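Setatus Two-Arm Bench Guide
Section 4: Your first packing run

Now for the fun part! By this point both arms are bolted down, the Janico controller is talking to them and you have jogged every joint at least once. In this section you'll teach the pair to pack a pencil case – a lovely first job, as it uses both grippers and fits on any workshop table.

1. Set the case in the middle of the table, lid open, tray facing you.
2. Put the glue stick on the left and the marker on the right. Lay the glue stick at a slant.
3. In the Anex panel, set travel speed to 30 per cent and grip force to 66.
4. Guide the left arm down until its fingertip rests on the glue stick, then press Save Point.
5. Close the right gripper on the marker, keep it level and press Save Point again.
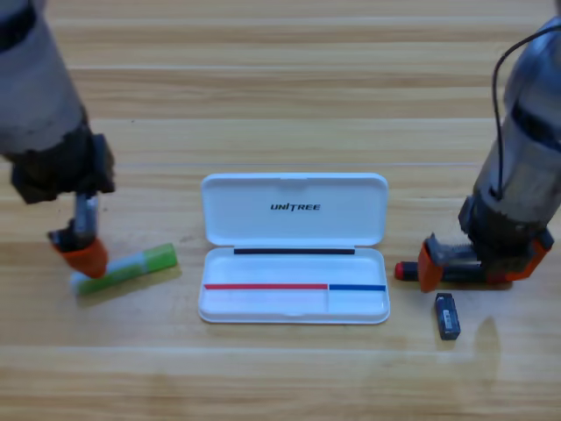 Fig. 4.1 Left fingertip on the glue stick, marker held in the right gripper.

Note: Orange fingertips are softer than they look. If one slides off a round barrel, move the point a few millimetres and save it again.

CAUTION: Keep hands and sleeves away from both arms while the motors are live. Know where the stop button is before you press Play.

6. Check the cable on the right arm. It needs a free loop near the upper joint and must not snag when the wrist turns.

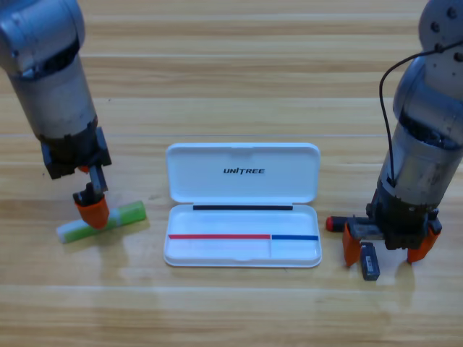 7. Add a drop point inside the tray for each item, well clear of the rim and the divider.
8. Press Play and watch one full pass at low speed. It's a great moment – enjoy it!
9. Happy with the path? Raise the speed in small steps. Leave 100 per cent for after you have done the Egan calibration in Section 5.

Note: Saved points are lost if you re-zero the arms, so export them first.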